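Questions about our mixing and serving bowls come in most days here at Cluvcombe, so we've gathered the usual ones together.

**Which colours do the Tostis bowls come in?**

Yellow, lime green and orange at the moment. We'd love to bring back the grey one day (lots of you still ask about it!), but it won't be before September.

**Can I put them in the dishwasher?**

Yes, on the top rack please. The colour holds up nicely, though a rinse in warm, soapy water is kinder to the finish, especially if you've had beetroot or turmeric in there.

**Do they nest?**

Bowls of different sizes do. Two of the same size will stack, but they can grip each other a bit, so tuck a tea towel between them and you'll save yourself a wrestle before dinner.

**Will a bowl mark my wooden table?**

It shouldn't. Wipe the base first, as a grain of sugar or salt caught underneath is usually what does the scratching.
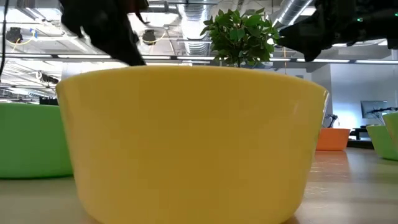 **Can I mix colours in one order?**

Of course you can! Choose a colour for each bowl on the order form, and if you change your mind, write to us before it's packed and we'll happily swap it over. Orders over $96 ship free, and returns are fine as long as the bowl hasn't been used.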